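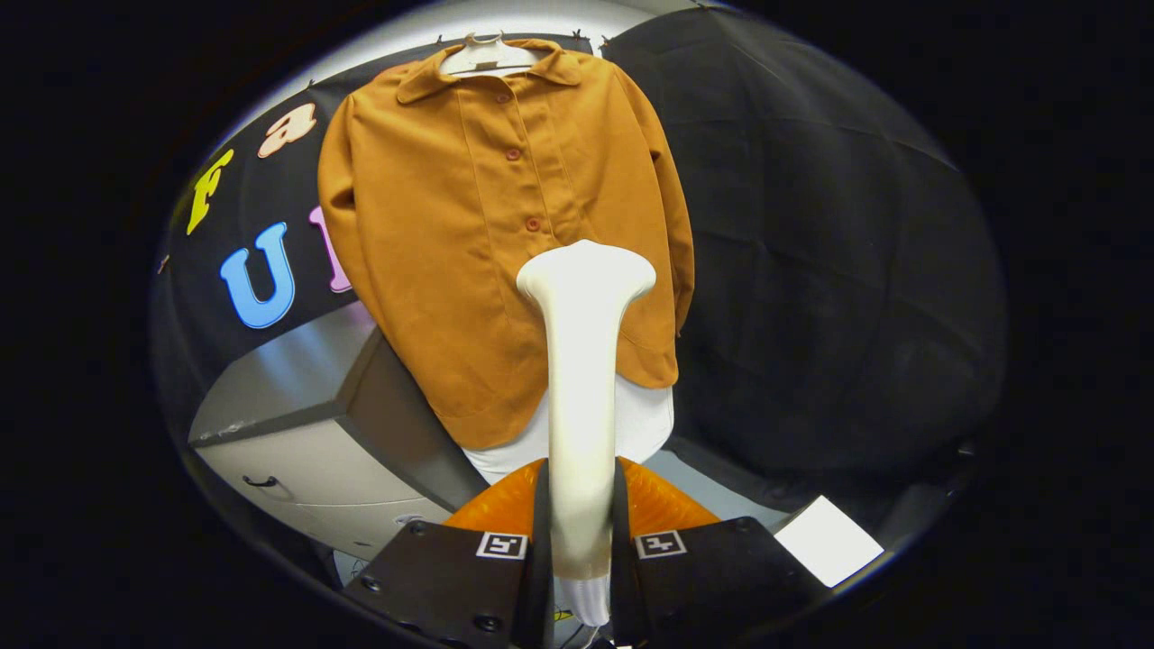
## Wisine display hanger, white plastic

Molded plastic hanger for shirts, blouses and light layered garments. Intended for shop rails, costume stores, school drama closets and wall display. Sold in white only.

### Description

One-piece body with a small fixed hook. The hook doesn't swivel, so the garment keeps the direction in which it was hung. The shoulder line is sloped and closed at the bottom by a straight bar. There are no clips and no notches. Strap garments should go on the Plesley notched model.

The neck is narrow enough for a buttoned pointed collar to fold down around it without spreading. Long sleeves hang free at the sides.

### Specifications

| Item | Value |
|---|---|
| Material | Polypropylene |
| Color | White |
| Shoulder width | 17 in |
| Thickness at shoulder | 7 mm |
| Rated load | 900 g |
| Hook | Fixed, molded with body |
| Pack quantity | 14 |

The rated load is for a garment hung by the shoulders. Winter coats and wet clothing exceed it.

### Hanging a button-front shirt

1. Undo the top 2 buttons.
2. Insert the hanger through the neck opening, one shoulder at a time.
3. Align the shoulder seams with the ends of the hanger.
4. Close the top button and fold the collar down.
5. Pull the placket straight from the hem.

Brushed cotton and similar matte fabrics grip the shoulders without a cover. Satin and other smooth fabrics tend to slide and need the Gourlay foam sleeve, sold separately. For layered display, put the undergarment on first and hang the shirt over it. The combined weight of both pieces must stay within the rated load.

### Backdrop use

A plain black drape gives strong contrast for yellow and orange fabrics. Leave a gap between the garment and any felt or foam lettering, which can snag on cuffs. Pins that hold a backdrop aren't suitable for carrying a hanger. Use a rail or a screw-in hook.

### Care

Wipe with a damp cloth and mild soap. Keep away from steamers held closer than a hand's width; the shoulders soften and don't return to shape. Discard any hanger with a whitened or creased area at the base of the hook.

### Compatibility

Fits Pandau single and double rails. Doesn't fit the Pandau security rail, which takes a ball-end hook.

### Ordering

Full packs only. The February batch has a slightly thicker bottom bar; all other dimensions are unchanged. Questions on load or rail fit go to Struan Galbraith, product support.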